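Switching grippers in simulation, part two

I said in January that I would write up the gripper comparison once I had numbers I trusted. I have most of them now, so this is that post. It only covers the simulated runs. The real arm is still on my bench with its wrist cable unplugged.

The two grippers are the Skudport and the Ollport. Both are two-finger models and both are black, which makes my saved renders hard to sort later. The Skudport closes with a linkage, so the fingertips move in a slight arc. The Ollport slides its fingers straight in on a rail. On paper the Ollport should be easier to control, and for plain boxes and cans it was. I wanted to know what happens with objects that have gaps and thin parts.

The controller is Daltov, same as last time. I did not change the gains between grippers except for the closing speed, which has to be set per gripper anyway. The arm model is the same too. I ran 3000 grasp attempts with the Skudport and 3000 with the Ollport, with random object, pose and approach angle for each one. The random seed was 2046 for both, so each gripper saw the same list of starting positions.

My object set is a mix. Half of it is simple shapes that I made myself. The other half is scanned and modeled household stuff from the Adjei set, plus a folder of odd objects that Ewurabena Odoi sent me after the first post. She said my objects were too easy and she was right. Hers have loops, holes and handles in bad places.

The wrist camera view is what I look at when a run gives a strange result. I save one render just before the fingers start to close. It is a low resolution way to debug, but I find the problem faster there than in the contact logs.
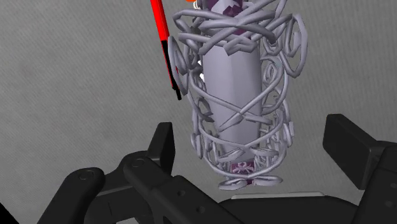

Wrist view with the caged column over the gap between the fingers.

Objects with a wire cage like this gave me the most trouble. My first collision mesh was a convex hull, which is the default in my import script. A convex hull wraps the whole thing like shrink wrap, so the loops and the gaps between them disappear. Both grippers got great scores on it. Then I looked at where the fingers were stopping and they were stopping on empty space, well outside the wires.

I went back and split the cage into many small convex pieces. It took most of an evening to get settings that kept the loops open without making the simulation crawl. With the new mesh the runs were nearly four times slower, and the scores dropped for both grippers.

The drop was not even. The Ollport lost more. Its finger pads are flat and wide, and when they come in straight they tend to touch one loop that sticks out and then push the whole object sideways. The Skudport also pushes things, but the arc motion brings the tips in a little differently and it more often ended up with contact on both sides. I would not read too much into that. A different pad shape on the Ollport might change the result, and I have only tried the stock pads.

The other thing I changed was friction. I had one value for everything. Now the pads have their own value and each object has its own. For smooth columns it made little difference. For the wire objects it mattered a lot, mostly in the lift, where the object would turn in the fingers.

On camera placement, I tried the wrist camera in two positions. The low one, close to the gripper base, shows the fingers well and makes it easy to check whether an object is over the gap. The higher one shows more of the table but the fingers get small. I am keeping the low one. The pose estimate was a bit worse with it on tall objects, and I can live with that for now.

If you want to repeat any of this, check your collision meshes before you run anything long. Turn on the collision view in your simulator and look at each object once. I skipped that step and had to throw out a full set of runs.

Next I am going to try softer pads on the Ollport, with the same seed and the same object list. After that I need to plug the wrist cable back in and see how the Skudport does on the bench. I have ordered a spare connector, and I will start once it gets here.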